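Coastal Patrol Drones: Comparing Two Bids
Project report, October

The government of Saro wants to replace its old patrol aircraft with drones. Two firms made offers. Sinatura bid 700 million for a long-range model, and Lurnell bid 600 million for a smaller one.

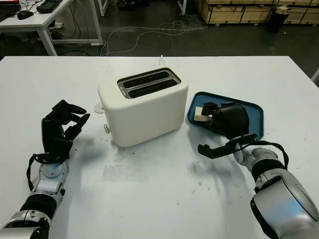 Abella
Student author, defense procurement project

The Sinatura drone can fly 1,000 miles without refueling. Lurnell's range is shorter, but its crews need only 120 hours of training. We scored Lurnell higher on cost and Sinatura higher on range.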